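November, late

Closed the Grodadis account tonight. I have meant to do it since the summer and kept finding reasons to leave it open, mostly the loyalty points, which turned out to be worth less than a cup of tea when I finally looked them up.

It took longer than opening it did. Opening took an email address and a password. Closing took a form, a copy of a gas bill, and a chat window where I waited forty-three minutes. They offered me a free spins bundle if I stayed. I said no and they offered me a bigger one. I copied the whole chat into a text file in case they say later that I never asked.

The balance was nearly £200, most of it from one good evening on the poker tables in spring. They will pay it to the card I used first, which has expired, so tomorrow I need to ring the bank and check that it will still land. The site says 2 working days. The forum says 9. I will go with the forum.

That leaves Skorel, where I only play the small poker tournaments, and Sirico, which pays out in tokens. I don't like the tokens. The price moved twice while I was reading the withdrawal page, and there is a network fee on top which they show you only on the last screen. Moved what I had there into pounds and left the account at zero. I'll close that one too when I have the patience for another form.

Read the new terms on Skorel while I was at it. Deposit limits can now be lowered at once but take a day to go up again, and that suits me. Set mine to a figure I would not mind losing on a night out. The tables themselves haven't changed. Still too many people going all in on the first hand.

Played one tournament after tea and went out in the middle of it with a pair of nines. I would play them the same way again. Wrote the hand down in the notebook. I have stopped using the tracking program, it wanted a subscription and I never looked at the graphs.

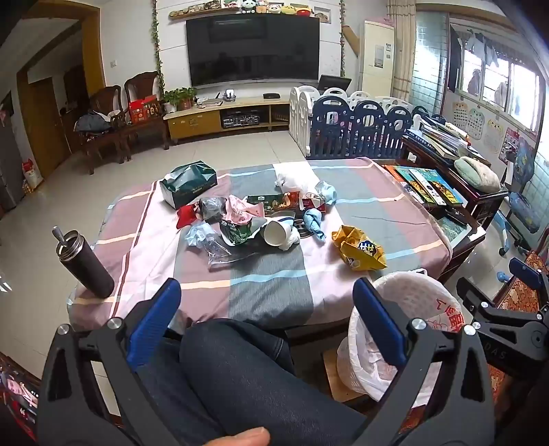 The living room table, wrappers and all.

Someone on the forum is pushing Tawfik as the next place to go. No licence number at the foot of the page that I could find, and the rules for the welcome bonus run to several screens. Left it alone. If they are still there in a year I might look again.

To do: bank about the card, save the Skorel statement, take the Grodadis app off the phone. The icon is still on the first page and my thumb goes to it out of habit.

Bed before midnight for once.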